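The Bus to Jillavstead

Hanan Tarawneh had the seat behind the driver because the heater worked there. It was the last bus out of Cludelmont and it carried a woman with a cello case, two boys sharing a bag of chips, and a man who slept with his hat over his knees.

She had her father's watch in her coat pocket, wrapped in a sock. It had stopped in May, when he did, or near enough, and her sister had said it wasn't worth the cost of fixing. Her sister was probably right. The jeweller in Cludelmont had looked at the back of it, then at her, and told her to try Navaratnam in Jillavstead.

"Is that a shop?" Hanan had asked.

"It's a man," the jeweller said. "He has a shop."

So she was on the bus. The road went up past the Zenovholm dam, where the water was low and grey, and then down through the pine blocks. The driver had the radio on with the sound too soft to follow. At the turn-off he slowed and looked at her in the mirror.

"You visiting?"

"Getting a watch mended."

"Navaratnam," he said, and went back to driving.

The shop was next to the post office. A card in the window was dated 16th January and said he was away until further notice. The card had faded at the corners. Hanan stood under the awning and read it again. The cello woman came by, dragging her case over the gutter, and stopped.

"He's back," she said. "He just hasn't taken it down. Knock on the side."

Hanan knocked on the side. The man who opened the door was younger than she had expected, with a pencil behind his ear and a tea towel on his shoulder. She unwrapped the sock and he took the watch without saying anything about the sock.

He had it open in a minute. He put a glass to his eye and was quiet. Somewhere upstairs a tap ran and then stopped.

"Who had this?"

"My dad. He was a surveyor. He wore it for 36 years."

"He wound it too hard."

"He did everything too hard," Hanan said. It came out crosser than she meant.

Navaratnam nodded as if she had told him the make of the thing. He said the mainspring had gone and he had one that would fit. It would be 100 dollars and she could wait, or he could post it. She thought of the bus, and the dam, and her sister's kitchen with the boxes stacked in it.

"I'll wait," she said.

He gave her a stool and a cup of tea with too much milk. She watched his hands for a bit and then she watched the street. The boys from the bus went past without their chips. It started to rain — not much, just enough to darken the road.

When he was done he held the watch out by the strap. She put it to her ear like a child with a shell. It was louder than she remembered.

"Don't wind it too hard," he said.

She paid him in notes and asked where she could stay. He pointed at the pub with his pencil. On the way out she took the card from the window and handed it to him, and he looked at it for a while before he put it in a drawer.
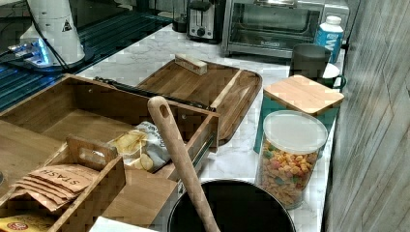
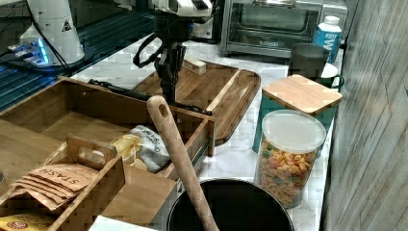 Two indoor views, same place.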